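Workshop Tips from the Open Day at Clurkier

Household and Workshop Tips, May

I spent most of Saturday at the Clurkier open day in Cumivstead. They build and program two-armed robots there, and once a year they let the public into the demonstration hall. I went for the machines and came home with two pages of notes on how to lay out a bench. People who program robots have to think about every cup and towel on a table, and a good deal of that is useful at home.

Admission was free, the parking lot held 113 cars and was full by ten. If you go next year, take the bus.

Clear the table first

Noelia Moya ran the morning session. Before each task her crew took everything off the table and put back only what the job called for. Most of us work the other way and push the clutter to one side. Try clearing the whole surface before you wrap a present, repair a lamp or cut out a pattern. It takes a minute, and you will find the tape measure.

Use a dark, dull surface for small or shiny work

The demonstration tables are dark with a black cloth behind them. Pale things show up well against that, and clear plastic is easier to find by its reflections. At home a yard of black felt over the kitchen table does the same. I have used mine since for sorting beads and for putting a watch strap back on. Light-colored felt is better for black screws. Keep one of each if you have the drawer space.

Give each hand one job

The afternoon session used a balloon, scissors and cloth, with both arms working over the same table.

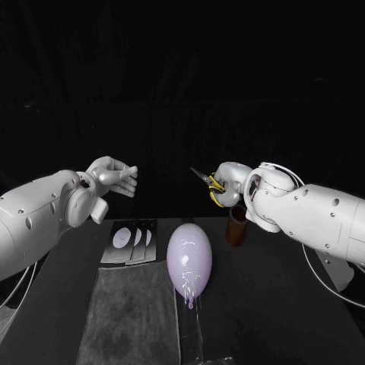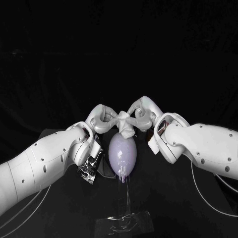 Borislav Delić, who wrote the program, told us he plans each arm separately on paper. One column for the left, one for the right, and no line where either has two things to do. He said the first draft had 194 steps in it and most of the trouble came from tools changing hands. When you find yourself holding string in your teeth, stop and look at which hand is doing two jobs. A clamp, a heavy book or a second person can take one of them.

Put tools down closed

Scissors go back on the table closed, with the handles toward the hand that will pick them up next. Same for pliers and pocketknives. I am left-handed and my husband is not, so we now keep the kitchen scissors in the middle of the drawer with the handles facing out.

Handling balloons

Several parents asked about this, so I wrote down what the staff said and added what I know from birthday parties.

Take off rings and check for rough fingernails before you start. Don't fill a balloon all the way. One that gives a little under your thumb is easier to hold and easier to tie. A soft cotton cloth between your hand and the balloon gives you a grip with less squeaking, and it saves the wrists if you have thirty to do.

To take one down quietly, put a piece of clear tape near the knot, where the rubber is slack, and make a small snip through the tape. It will let the air out slowly most of the time — not every time, so hold it away from your face. Pick up the scraps right away if there are small children or a dog in the house.

Keep cables behind the work

I asked Kalliopi Hoxha about cords, which are the curse of my sewing table. Her rule is that a cord should leave the work at the side or the back and should have enough slack to reach the farthest spot you need without pulling. Reach out with the iron or the drill before you plug it in. If the cord crosses the place where your hands will be, move the tool to the other side. Adhesive hooks under the table edge cost very little. Mine are from Vidmar and have held for two years.

Write the steps on a card

Each table had a card with the steps in large print. For jobs you do once or twice a year, such as bleeding a radiator or changing the vacuum belt, write the steps down while you are doing them and tape the card inside the nearest cupboard door. Pencil is fine. You will want to change it.

Practical notes

The hall is on the ground floor and has a ramp. Sessions run forty minutes and you stand for all of it, so bring a folding stool if you need one. The cafe takes cards only. There was a second room with a sorting machine by Skedau, but the line was long and I didn't get in.

Naima Fawzy wrote in last month to ask about getting candle wax out of a tablecloth. That one is coming in the next column, along with a correction to the vinegar amounts in the kettle tip.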